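Ticket 210 – Shoe rack, upper shelf: shoes will not stay put
Product: Porneck two-tier wooden rack
Opened by: Benedetta Caputo
Priority: Low (raised to Medium by the ticket owner, who trips over things)
Status: Open

Entry 1
Reporting that canvas shoes placed on the top shelf keep ending up somewhere else. The rack went together in 31 minutes, which the leaflet considers achievable and I consider a personal best. Empty, it stands up very nicely. With shoes on it, less so. A low pair put at the front edge will slide off if anyone shuts the door with feeling.

Tried so far: pushing the shoes further back. Pushing them back again. Speaking to them.

Entry 2
Reply from Plukell support asked whether the rack is level and whether the screws are tight. Level, yes, according to a spirit level borrowed from Gentile's workshop. Screws, yes, all of them, and one of them now tighter than its maker would have liked. Support also asked what sort of shoes are involved. Canvas, rubber soles, high and low. I did not think this was an exotic choice.
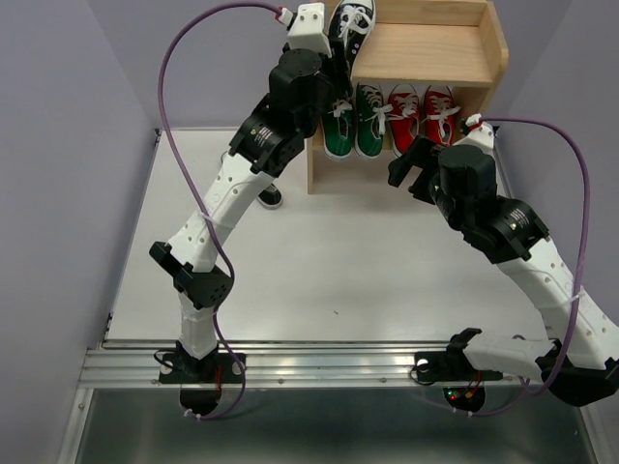
High-tops behave better than low ones, at least in my hallway. Stood upright and pushed well in, a high-top stays where it is told. The low ones have laces, and the laces hang over the edge and get caught by bags, sleeves and once a leek. I have started tucking the ends inside the shoe before shelving it.

Entry 3
Support suggests taking everything off and starting again with "a considered arrangement". Fine. Everything came off, got a wipe with a damp cloth, and went on the table to be matched into pairs. Matching took longer than building the rack. There is a green shoe whose partner was last seen in March.
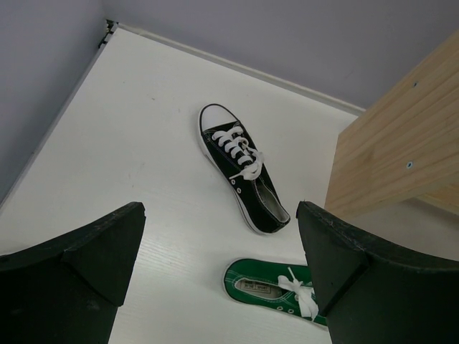
Page 2 of 3

The black canvas low-top has its bow tied but one lace end still loose, so that is the next one for tucking. The green one is lying on its side with its laces in a bunch, and can wait until I have stopped being cross about its partner.

Entry 4
Put a strip of Vusen non-slip liner on the top shelf, 59 cm, trimmed with kitchen scissors. Door shut with feeling, several times. One shoe moved slightly and thought better of it. Lower shelf left bare for comparison – no complaints from down there so far.

Question for support: is the liner meant to come with the rack? The leaflet shows something grey on the shelf in step six, but it may be shading.

Waiting on reply. Please do not close this ticket automatically again.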